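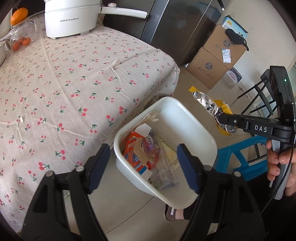
Weißer Abfalleimer neben dem Tisch: Karton, Flasche und Folie liegen noch durcheinander.

Küchenabfall trennen, wenn nur Platz für einen Eimer ist

In einer kleinen Küche landet nach dem Essen erst einmal alles im selben Behälter. Wer einmal am Tag nachsortiert, kommt trotzdem gut zurecht. Der Vorgang dauert 5 Minuten.

Sie brauchen:
eine Papiertüte für Karton und Papier
einen Beutel für Kunststoff und Folie
einen feuchten Lappen

1. Tisch abräumen. Obst, Schüsseln und Topf bleiben stehen, nur Verpackungen und Reste kommen weg. Die Tischdecke erst abschütteln, wenn der Eimer geleert ist.

2. Kartons herausnehmen. Laschen ganz öffnen, Schachtel flach drücken und in die Papiertüte stecken. Innenbeutel aus Folie vorher entfernen.

3. Flaschen prüfen. Pfandflaschen nicht zerdrücken und das Etikett dranlassen – der Automat muss es lesen können. Flaschen ohne Pfand leeren, zusammendrücken und zum Kunststoff geben.

4. Folien sammeln. Durchsichtige Folie nimmt zusammengeknüllt am wenigsten Platz weg, wenn sie in einer größeren Tüte steckt.

5. Beschichtetes Papier aussortieren. Bonbon- und Kekspapier fühlt sich oft wie Papier an, hat aber innen eine Kunststoffschicht. Ein kurzer Reißtest hilft: Bleibt ein dünner Film stehen, gehört es nicht ins Altpapier.

6. Eimer auswischen, auch unter dem Rand. Danach trocknen lassen und zurückstellen.

Obstschalen kommen bei uns gleich in eine eigene Schüssel und abends in die Biotonne. Welche Tonne wofür gilt, regelt jede Gemeinde etwas anders – im Zweifel im Abfallkalender nachsehen.

Text: Corinne Szabo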